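November 4, 2025

Second day on the Viltus cell. Spent the morning on the simulated copy, as the offset in the gripper has to be right there before I touch the real arm at Cludwood. The wrist joint was out again. I put the zero back, saved it as Namby 3 and ran the short routine over the white table with the small blocks, dark blue and cyan, and the orange square. 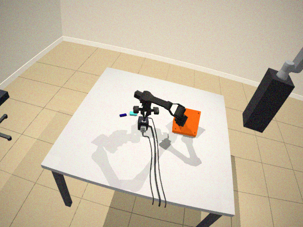
Nusrat Wickramasinghe wrote back before lunch that I should leave the wrist alone and check the base mounting first, as a base set slightly askew in the model gives the same error and gets worse the further the arm reaches. She wanted the joint log too.

She was right about the mounting. The angle had been typed in by hand in August and rounded. I corrected it, took my wrist change out and started the long run, 800 cycles with a stop every 117 to read the joints. Then I moved the viewpoint to see the fingers from the side. 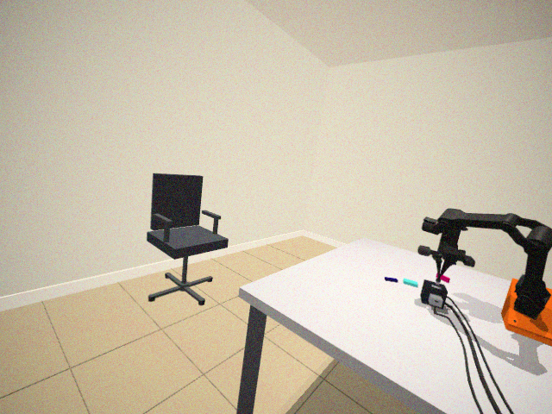 The elbow limit still needs tightening, and I want the speed down on the last part of the drop. Sârbu has the spare finger pads on order - three pairs. Must ask for the new cable clips as well. Left the run going and went home at six.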